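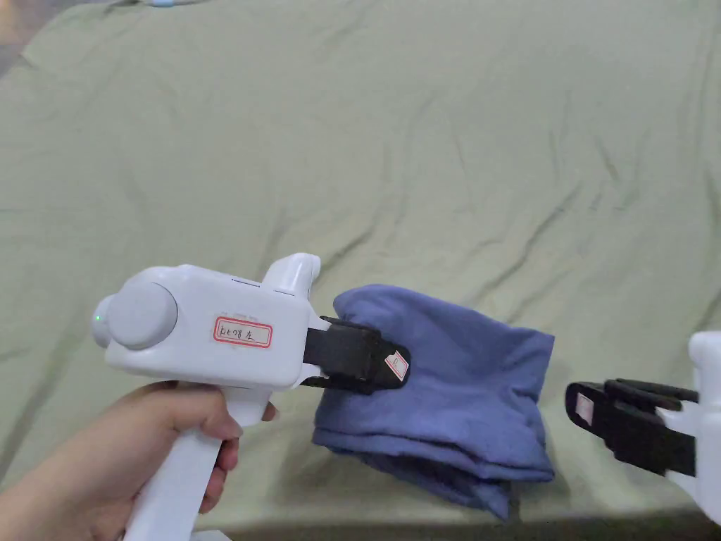

A green sheet with all its creases, which is how I like one.

I want to make a case for folding clothes on the bed. Not at a table, not on top of the machine, not on one of those folding boards my friend Orathai swears by (she has 2 and lends them out like novels). The bed! It is the biggest flat surface most of us own, it is soft, and it forgives everything.

People tell me the sheet has to be pulled tight first. I used to think so too, and I spent whole evenings tugging corners before I had folded a single sock. A wrinkled sheet grips a bit, and a shirt stays where you put it.
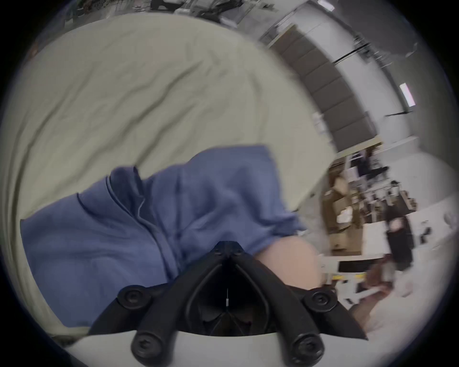
Sweatshirts are where the bed really wins. On a narrow ironing board the sleeves slide off both sides and drag the rest with them, and you end up holding the thing under your chin. Lay it on a bed, like the crumpled blue one on the pale green cloth, and there is room to spread both arms out flat, smooth the middle with your palm and bring the sides in. I do mine in 4 folds and I will defend every one of them.

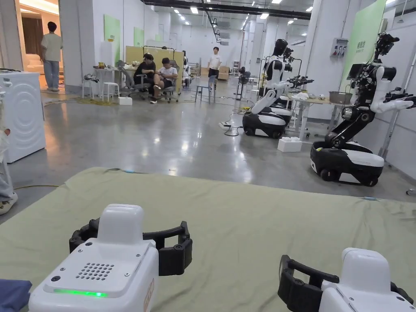 Company matters as well, and I think we undervalue it. Folding alone in a back bedroom is a chore, while folding in a big room with people coming and going is nearly a hobby. Give me a washing machine a few steps off, a couple of people sitting close together on office chairs, a standing fan, and I'd happily get through a whole week's washing. My aunt Waraporn folded in the middle of everything, radio on, and her towels were perfect.

She also held that small things should go last, and there I part ways with her.

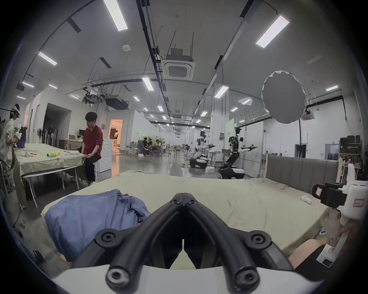

Do them first, I say. Handkerchiefs, flannels, the odd baby sock – they get buried under the jumpers otherwise, and you find them at bedtime with your feet. Orathai does hers at a table, standing up, and claims her back is better for it. She may be right about the back. I'm still going to use the bed.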